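Chapter 5
Clearing the Table

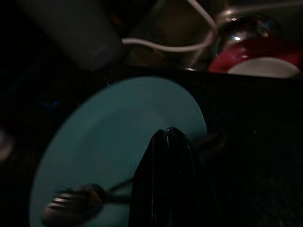 Most people learn to lay a table long before they learn to clear one. Laying gets a whole page in the old books, diagrams and all. Clearing gets a line, if that. So this chapter – one table, start to finish, plates off, cutlery sorted, surface wiped.

What you need before you begin: Chapter 4 (stacking and carrying), a tray, a cloth, somewhere to scrape. If you skipped the carrying drills go back and do them. They take 15 minutes. Page 396 has the wall chart for anyone working in a shared kitchen.

By the end of the chapter you should be able to
– tell a finished place from one still in use
– lift a plate with the cutlery still on it and lose nothing on the way
– build a stack that doesn't lean
– sort forks, knives and spoons at the sink end, without a second trip

5.1 Reading the plate

Start with the fork. A fork laid across a plate can mean finished, can mean pausing, can mean somebody went to answer the door. Customs differ from house to house and country to country. In a formal dining room, knife and fork side by side with the handles together usually means take it away. At home you get all sorts – fork across the middle, fork on the rim, fork on the table next to the plate with a pea still on it. Ask if you're not sure. "Have you finished with that?" Four seconds.

Never reach across someone who is eating. Go round.

Low light makes it harder. Evening meals, candles, one lamp in the corner. Dark cutlery in particular gets lost against a dark table, and this is how forks end up in the bin with the paper napkins. Put a light on before you clear. If the diners want it dim, wait till they've moved, or run a hand lightly over the cloth when you've done.

5.2 One plate, one fork

The basic lift. Thumb along the rim, fingers spread underneath. The rim on most dinner plates slopes, so your thumb wants to slide inwards – keep it flat and keep it out of the food. With your other hand turn the fork so the handle points towards you and the neck sits under the thumb. Now it can't go anywhere.

Common faults:
Fork left balanced on the rim. Falls at the first step.
Plate tipped towards the body. Gravy on shirt.
Gripping too hard, wich tires the wrist by the third plate.

Practise with an empty plate first. The exercises were written round the Clomora starter set, but any plate with a raised ring on the flat part will do, and the ring does help, it stops the fork skating. Very smooth plates (the Kudo range, for those of you using the college cupboard) are trickier. Leave them for week 2.

5.3 What stays on the table

Order matters here. Plates and cutlery go first. Then side dishes, then sauces. Bottles, jugs and glasses stay until last, people are still drinking. Tall things get knocked over by sleeves, so slide them to the middle before you lift anything heavy. Lids on. Check twice if it's oil.

Salt and pepper count as last too. The Zitberg tables have a narrow shelf underneath for them – use it, don't pile them on the tray.

Before you go on

Set one place, nothing fancy. Plate, fork, glass. Sit down, put the fork where you'd normaly leave it at the end of a meal. Then stand up, go to the other side of the table and look at it as the person clearing. Would you take it? Write down your answer and keep it, we come back to it in 5.6.

Next section – stacks, and why the biggest plate goes at the bottom even when it's the last one you reach.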